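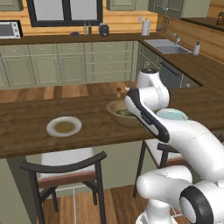 The bus from Bavton was never on time in the first place, according to a reader who signs off as 3068, and I should stop mourning it. Fair enough. I still mean to write down how the last week of it went.

9/28/22

Up early and out at the Jakcombe stop before the shop opened. The timetable had already been taken out of its case and a sheet taped up saying the service ends in October and to ring a number for details. I rang it when I got home. It was the Ikonen depot, and they said they only clean the buses and could not help.

The bus came 11 minutes late. I paid, sat upstairs on the left and got the good view over the reservoir, which is very low. The mud has cracked right up to the old wall. A woman behind me was telling her friend she will have to give up her Bavton job or learn to drive, and she is not keen on either. 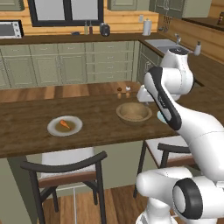 I have done the sums on driving and they are not good. The car needs two tyres and parking in Bavton is dear, so three trips a week would cost me more than the bus did in a month. Cycling is possible as far as Gadham – after that it is the main road with no verge, and I would not do it in the dark.

Bought stamps, a zip for the grey coat and some soup bones. Missed the return by a minute and had a long wait at the stand. The bus I came home on was number 3311, the one with the heater that only works on the stairs. I have been riding that one for years and was pleased to get it.

Wrote to the council in the evening. Kept it to one page. I asked for the early bus and the teatime bus to be kept and said the rest could go if it had to. There were 20 names on the petition in the shop when I signed it, fewer than I had hoped.

Soup for supper, then finished the zip. It sticks near the top.

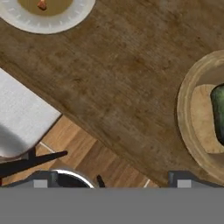 Things to do before the buses stop

Get tyre prices from the garage at Gadham.
Move the dentist to a morning.
Library books back, all of them.
Ask at the shop whether the petition has been sent off yet.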